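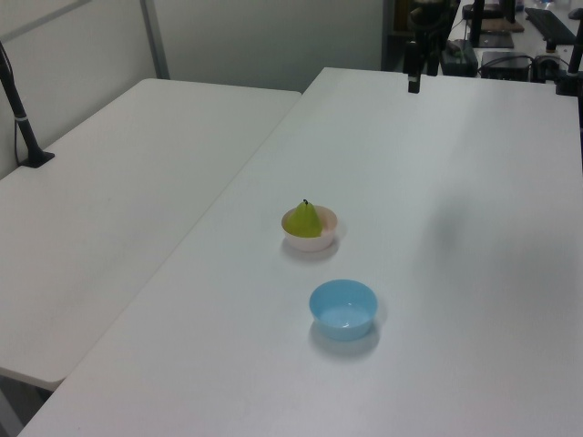

5. Table set-up and the bowl transfer routine

This section applies to the single-arm build described in sections 2 to 4, with the two-finger gripper fitted and the Goma control program installed on the bench computer. It assumes that the arm has been bolted down, powered and homed at least once. If the arm has not been homed since it was last moved, go back to 4.6.

The bowl transfer routine lifts one piece of fruit out of a first bowl and sets it down in a second. It is the first full routine to be run on a new build, and it is repeated whenever the gripper, the side camera or the table has been disturbed. Settings are saved in the Plumgate profile. Keep one profile for each table layout.

5.1 What you need

Two shallow bowls of different colours, at least one of them plastic
One firm pear with its stem on
Two clamp-mounted poles for the fixed cameras, with cable ties
Steel rule and feeler gauges
Soft pencil
Damp cloth

Pears are used in the Sernstead workshop for a practical purpose. A pear is narrow at the top and wide below, so a grasp at the wrong height shows itself at once. An apple may be used instead, but the heights in 5.5 will need to be taught again.

5.2 Preparing the tables

Note: The tables need not match in height. Only the working table, on which the bowls stand, has to be level. A second table may be used for a camera pole, provided that the pole does not stand within reach of the arm.

1. Wipe the working table and let it dry. A matt surface is needed. Gloss white tops give reflections which Goma may read as the rim of a bowl.

2. Check the top with the steel rule laid on edge, first along the table and then across it. The gap under the rule must be less than 3 mm at any point inside the working area. Use the feeler gauges if in doubt.

3. Push down on each corner in turn. If the table rocks, adjust the feet before going any further.

4. If two tables are used, leave a gap between them or clamp them firmly together. Tables which only touch will pass a knock from one to the other.

5. Clear the working area of tools, fixings and spare cable. Leave clear space beyond the bowls on every side, and mark its limits in pencil.

Caution: Do not mark the table with coloured tape. Tape inside the camera's view is the most common cause of a false bowl position (fault 9 in the table at the end of the manual).

5.3 Fitting the poles and cables

1. Clamp each pole at the edge of a table. Tighten by hand, then by a further quarter turn with the key.

2. Run the camera cable down the pole and tie it partway up. Leave enough slack above the tie for the camera to be tilted through its full range.

3. Route the arm cable so that it hangs in a loose loop beneath the joints. It must not be pulled straight at any position used by the routine.

4. Move the arm slowly by hand, with the brakes released, through the pick position, the carry position and the place position. Watch the loop at each. If it catches on a joint cap or drags over a bowl, shorten it at the base end and repeat.

5. Keep mains leads and power strips off the working table.

Caution: Support the arm with one hand before releasing the brakes. The upper joints will drop under their own weight.

The Rocha bracket supplied with earlier kits holds the side camera lower than the clamp pole does. It can still be used, but the view of the far bowl will be partly hidden by the near one. If you keep the Rocha bracket, place the bowls further apart and skip step 4 of 5.4.

5.4 Placing the bowls

1. Stand the first bowl within the pencil marks, on the side of the table where the arm can reach straight down into it. Draw lightly around its foot.

2. Stand the second bowl one to two bowl-widths away, measured from rim to rim. Less than one bowl-width leaves too little room for the open fingers.

3. Set the bowls on a slant to the table edge, so that one is nearer the front than the other.

4. Open the camera view in Goma and check that both rims can be seen as unbroken curves. Move the second bowl if they overlap.

5. Stand the pear upright in the first bowl. A slight lean is acceptable. The top of the fruit must be above the rim, with the stem free of the side.

6. Leave the second bowl empty.

Note: Shadows shift through the day in a room with windows. The routine tolerates soft shadows but not hard ones. At Sernstead the blinds are kept down and the ceiling lights left on for all runs, including those at midday.
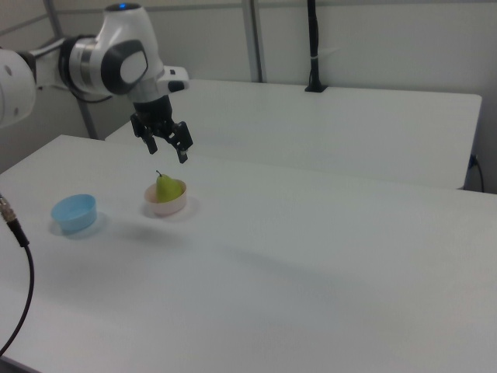
5.5 Teaching the pick position

The pick position is taught in two stages, hover and grasp. Hover is the point above the fruit at which the fingers are fully open and the arm comes to rest before descending. Grasp is the point at which they close.

1. Select Plumgate > Teach > Hover. The indicator light on the arm should be steady blue. Any other colour means that the arm is not ready to be taught; see 4.8.

2. Drive the arm with the on-screen keys until the gripper hangs straight down over the first bowl. Use the coarse step to reach the bowl and the fine step from then on.

3. Look along the table from the front, then from the side. The midpoint between the open fingertips should lie over the stem from both directions. If the pear leans, line up on the widest part of the fruit instead.

4. Press Store. Goma will show the encoder reading for the wrist joint. On the Sernstead build this reads 1,446 at hover. Yours will differ, but it should come back to the same value each time the arm returns. Write it down on the record sheet.

5. Select Grasp. Step down until the finger pads are level with the shoulder of the pear, just above its widest part.

6. Check the clearance between each fingertip and the inside of the bowl. It must not be less than 3 mm. If one finger is closer than the other, turn the wrist and repeat from step 3.

7. Press Store.

Caution: Do not lower the gripper with the fingers closed. A closed gripper will press the fruit into the bowl and may trip the overload on the second joint. After an overload trip the arm must be homed again.

5.6 Setting the grip force

1. Set Grip to the lowest value on the slider.

2. Press Close. The fingers will stop when they meet the fruit.

3. Press Lift Test. The arm rises by a short, fixed distance and waits.

4. If the pear slips, press Lower, raise Grip by one step and try again. Carry on until it is held without turning between the pads.

5. Add one further step and press Store.

A pear which has been used for a long set of runs will soften where the pads meet it. Change it when the skin begins to mark. Each new pear needs a fresh grip setting, though hover and grasp can usually be left alone if the fruit is of similar size.

Grip values are not carried over between profiles. If you copy a Plumgate profile to make a new layout, the slider goes back to its lowest value and Goma gives no warning of this.

5.7 Teaching the carry and place positions

1. With the pear held, select Carry. Raise the arm until the bottom of the fruit clears both rims by the width of a hand. Press Store.

2. Move the arm across at that height until the pear is over the middle of the second bowl. Select Place > Hover and press Store.

3. Step down slowly. Stop when the pear just touches the bottom of the bowl, then step back up once with the fine step.

4. Select Place > Release and press Store.

5. Press Open. The fruit may tip against the side of the bowl as it is let go. This is not counted as a fault, provided that it stays in the bowl.

6. Raise the arm to Place > Hover before moving it sideways.

Note: Plastic bowls are light and can be dragged along if a fingertip catches the rim on the way up. If this happens, teach the release point again with the wrist turned slightly, and check step 6 of 5.5 at the same time. Do not stick the bowl down.

5.8 First run

1. Return the pear to the first bowl by hand, with the arm paused.

2. Set Speed to Slow.

3. Stand clear of the pencil marks, with one hand at the stop button.

4. Press Run Once.

5. Watch the whole cycle. Stop the arm if the gripper touches either bowl, if the cable loop is pulled tight, or if a pole moves.

6. Check that the wrist reading at hover matches the one on the record sheet.

Caution: The stop button holds the arm where it is and does not open the gripper. To free the fruit after a stop, clear the stop first and then press Open.

5.9 Acceptance runs

A layout is accepted after 20 runs in a row at normal speed without a drop, a touched rim or a stop. The bowls are put back on their pencil outlines between runs. The pear is stood up again by hand and need not be turned to the same side each time.

Enter each run on the record sheet as it finishes. If a run fails, note the step at which it failed, correct the cause and begin the set again from the start. Changes to Grip or Speed during a set also mean starting again.

When the set is complete, select Plumgate > Lock. A locked profile can be run but not taught. To unlock it, hold down Teach while the program is starting.

Repeat the acceptance runs after any of the following:

Removal or refitting of the gripper or its flange
Movement of the working table or of either camera pole
Change of bowl, even to one of the same type
An update to Goma

Movement of a second table does not call for a new set unless a camera pole is clamped to it.

5.10 Shutting down

1. Take the fruit out of the bowl and wipe both finger pads with a damp cloth.

2. Send the arm to its rest position from the Goma menu. Wait for the brakes to click on.

3. Switch off at the arm, then at the computer.

4. Leave the bowls on their outlines if the same layout is to be used again. Otherwise rub out the marks, so that they are not taken for the outlines of the next layout.

The side camera may be left on its pole. Hang its cable clear of the floor.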